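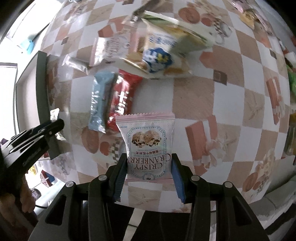 The Cranberry Ones

By the end of her first week at Nandeck, Orla could tell a cranberry packet from a plain one by the way the grippers closed on it. The blue pads came in from both sides, the packet dimpled a little, and there was the big word CRANBERRY, upside down more often than not. She loved that. She had packed snack assortments by hand for 4 years at the Yorath building, and in all that time she had never really looked at one.

"You're squeezing," said Aled Skyrme, leaning over the checkered cloth.

"I'm holding."

"Vaton's going to learn squeezing, then. It'll squeeze 3,000 of them before lunch."

She eased off. The packet stayed put, and she laughed out loud, she was so pleased!

Vaton was the line going in downstairs in June. Everybody at Grosham had an opinion about it. Bette from labels wouldn't say its name. The Pruitt brothers had a bet going over which of them it would replace first. Orla had come upstairs expecting to hate it too, and instead she'd been handed a pair of black grippers and told to pack the way she always packed, only slower, and with somebody else's fingers.

It was wonderful. It was like learning to write with your left hand and finding out your left hand had nice handwriting. She had to think about things her own hands had been doing without her. Why did she take hold of a thin wrapper near the end? Why did she always move the big bags last? She went home and tried to explain it to her husband with a pair of salad tongs and a pack of crackers, and he was very patient until the crackers went behind the stove.

"Can I ask you something?" she said to Aled. "When it's learned all this, what do I do?"

He took his time with that. He'd come up from the packing floor himself, and he still stood like a packer, with his weight on one hip.

"There's 3 jobs up here," he said. "Teaching it new packets, fixing what it gets wrong, and going down to tell the floor why it stopped. I put you in for the first one."

"And Bette?"

"Bette hasn't asked."

Orla looked at the packet between the pads. Crispy, it said, under the big word. She thought of Bette, who could smooth a label onto a curved jar without one bubble, 100 jars in a row, talking the whole time about her sister's divorce. There wasn't a machine in the county that knew how to do that — or a person, come to think of it.

"She'd be better at this than me," Orla said.

"Probably would."

"Then I'm bringing her up after break. She'll complain. Let her."

She opened the grippers, let the packet down on the cloth, and picked it up again, gently this time, from the top.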